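Home | Stories | Poems | Submit | About

Evening Practice

The training room at Briltton closed at nine, and she had it until then. She had driven 245 miles for the course. She adjusted the chair, put her forehead to the viewer and waited for her eyes to settle.

The red filled everything. At home she sewed buttons and hems without thinking about it. In this room she thought about every finger. 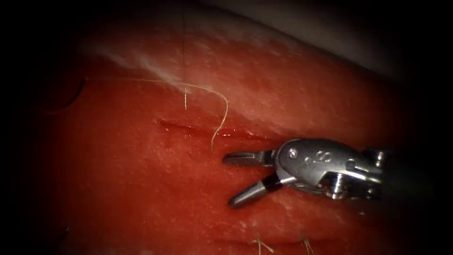
Her mother had taught her to sew at the kitchen table in Zallulport, on flour sacks. Pull until the cloth lies flat, her mother said, and then stop. The instructor said nearly the same thing, in longer words.

She tied one and cut it. The tails were too long. She tied another and told herself to breathe out on the second throw — she always held her breath there, and her shoulders crept up.
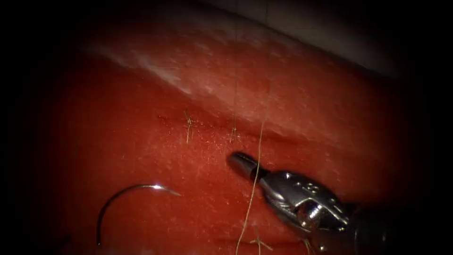
At 20 minutes to nine somebody ran a floor polisher down the hall. She kept her head down. The thread was a dull gold color, like the thread on her mother's good coat, and she thought about the coat for a while. It had gone to a cousin in May.

When she sat back, her neck hurt. She wrote the time on the sheet, switched off the lamp and went to find her shoes.

Comments (2)

threadbare: The coat got me. My mother used flour sacks too.

owl_1040: I wanted one more page. Does she pass the course?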